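Carklow Washroom and Kitchenette Set

README, version 5
Last changed 20/09/2020
Kept by Dwynwen Prosser and Dwynwen James

What this is

Carklow is a set of 1494 still pictures of small household wash areas and the kitchenettes next to them. The pictures show vanities, basins, taps, mirrors, worktops, cupboards and the things people leave on them. We put it together for work on everyday tidying: which things belong by a basin, which belong on a kitchen worktop, and how the two get mixed up when the rooms are close together.

It is the companion to Nirkeck, our older set of full-size kitchens. The two share a label list and can be loaded side by side. If you only need kitchens, use Nirkeck. The kitchenettes in Carklow mostly turn up at the side or in the background and are a poor substitute.

What is in the folder

pictures -- all 1494 files, in one flat folder
labels.csv -- one row per labelled thing
rooms.csv -- one row per room, 89 rows
notes.txt -- remarks made while labelling, in no particular order
held_back.txt -- names of the 500 pictures we keep for testing

Please don't train on anything in held_back.txt. The list was drawn up by room, so a room is either wholly in it or wholly out of it.

Rooms

Each of the 89 rooms has a short code beginning with the site name. Betancur rooms are flats and have a separate bathroom vanity with a kitchen near by. Drallen rooms are mostly shared houses, and the basins there are smaller and more crowded. A few Drallen rooms have no mirror at all. They are marked "none" in the mirror column and should not be read as missing data.

rooms.csv has these columns:

room -- the code
site -- Betancur or Drallen
basin_shape -- oval, round, square or other
basin_colour -- as seen, in plain words
top_finish -- speckled, plain, veined, tiled or unsure
mirror -- framed, unframed, cabinet or none
kitchen_in_view -- yes, part or no

We changed "top_material" to "top_finish" after version 3. Too many of the worktops could be stone or something printed to look like it, and the two of us kept disagreeing. Where the material is plain enough it goes in the remarks.

Labels

Labels are everyday words in lower case: basin, tap, mirror, splashback, cupboard, handle, towel, soap, cup, bag, papers, bin. The full list is at the top of labels.csv. British words are used throughout, so it is tap and cupboard, including where the supplier's fitting sheet said otherwise. "Vanity" means the whole unit, with its top and basin. If the top and the basin are both clear, they get their own rows as well.

A thing gets a row if you could point to it without guessing. If you would have to guess what it is, it still gets a row but the label is "unsure" and the guess goes in the remarks column. Dark appliances half out of sight are the usual case. White bags and piles of paper are the next worst, and at a distance we often could not tell one from the other. Please leave these as unsure if you send us corrections, unless another picture of the same room settles it.

Cupboards are labelled in runs. A row of wall cupboards is one label and the row beneath it is another. Handles are only labelled where they can be picked out one by one, and their direction (upright or level) is given in the remarks.

Mirrors

Mirrors caused more trouble than everything else put together. Things seen in a mirror are labelled with "m_" in front, so a reflected cupboard is m_cupboard and a reflected ceiling light is m_light. They are never counted towards what is on the worktop. In version 2 they were, and some rooms came out with twice as many doors as they have. If you have results from version 2, it is worth running them again.

Where a mirror has a trim, the trim counts as part of the mirror.

Tidy scores

Each room in the training part has a tidy score from 1 to 5, where 5 means nothing out that would normally be put away. The score goes by the worktop and the basin only. The floor is not scored, nor is anything on the kitchen side, even when the kitchen is in full view. Both of us scored every room on our own and then compared. Where we were one apart we took the lower score, and where we were further apart we looked again together -- usually over a toothbrush cup, which one of us counts as put away and the other doesn't.

Known faults

Light is uneven across the set. Rooms with a bright ceiling light tend to lose detail in the mirror.

Chrome taps are sometimes labelled twice in Drallen rooms, once for the spout and once for the whole tap. This will be put right in the next version, due in December.

Oval basins are far more common than any other shape, so don't expect much from basin_shape as a target.

Splashbacks that match the worktop were left out of the first Betancur batch. We have added most of them. If you find one without a row, send the room code and the file name.

Using it

The set is free to use for teaching and study. Please name Carklow and the version number in anything you publish. Ask before passing on the whole folder, as we would like people to have the latest labels.csv and not one from two years back.

Corrections can be sent to either of us. One correction to a line, room code first.

Sample picture
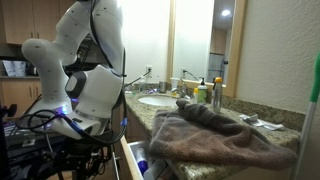 Vanity with an oval white basin, speckled granite top and matching splashback; light wood kitchen cupboards at far left.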